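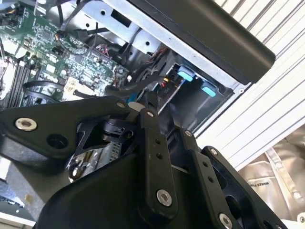
Aarne Tuominen wrote:
Leave the motherboard in the case! I've read your plan twice now and I still don't get why you want the whole board out just to swap a processor. You lay the tower on its side, lift the lever, done. Every extra cable you unplug is one you can put back wrong.

Seija Pitkänen wrote:
Aarne, I hear you, but I like to clean under there while I'm at it. These old office towers come to me full of carpet fluff (the last one had a paper clip behind the board, no kidding). Anyway, I've gone your way for now and the board is staying put. My build log so far, copied over from my page: 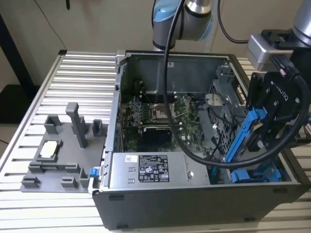 NURKIDLEY, March

Side panel off, tower on its side, socket open. I love how much room you get with the case lying down like this, and the power supply is down along the front edge where my sleeves can't catch on it. The replacement chip is coming from Wutano, used, and it's on their list for this board. I still have a tube of Tarnura paste in the drawer from last year and I think it's fine? It looks a little runny. Opinions welcome.

Theophilus Eshun wrote:
Runny on top means it has separated. Squeeze a blob out onto a scrap of cardboard, and if the next bit comes out thick, use it. If it doesn't, buy a new tube, they cost less than a sandwich.

Santeri Salminen wrote:
Disagree with Theophilus, just toss it. Old paste is a false saving and I've pulled enough coolers to say so. More to the point, what's happening with the hard drive? Please tell me you're not putting that thing back to work.

Seija Pitkänen wrote:
Well... I was going to, yes!

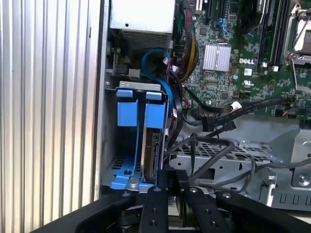
Hard drive in its cage, with the blue carriers.

I ran a check on it before I took the machine apart and it came back with 2,014 hours and 2 bad sectors. For a computer that's going to hold recipes and scanned letters I figured that's plenty good. The blue carriers are lovely to work with too, no hunting for tiny screws.

Santeri Salminen wrote:
Two bad sectors today. Get a cheap SSD and keep the old drive for copies.

Senga Haldane wrote:
Seconding the SSD, but I wouldn't panic about the old one. Mine had bad sectors for years and just sat there being fine. Seija, are you keeping the expansion card? Huttunen had a bin of the low ones on Friday if you want a spare.

Seija Pitkänen wrote:
Keeping it for now. I know the board has its own video, but I have an old monitor with a fussy plug and I'd like to have
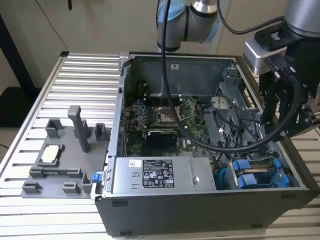 both options until I know which one that monitor will talk to. If it comes out, it comes out before the new chip goes in, so I'm not leaning over the fresh paste. Then cooler, cables, power, and I'll watch the temperatures for an evening. The seller's notes say it used to hit 94 under load, in Celsius, which sounds awful to me.

Aarne Tuominen wrote:
94 is awful. Check the fan before you blame the paste. And hold your loose cables back with a bit of tape while you set the chip in, they love to flop across the socket at the worst moment.

Seija Pitkänen wrote:
Tape, good idea. New paste ordered, Santeri, you win that one. Still thinking about the SSD.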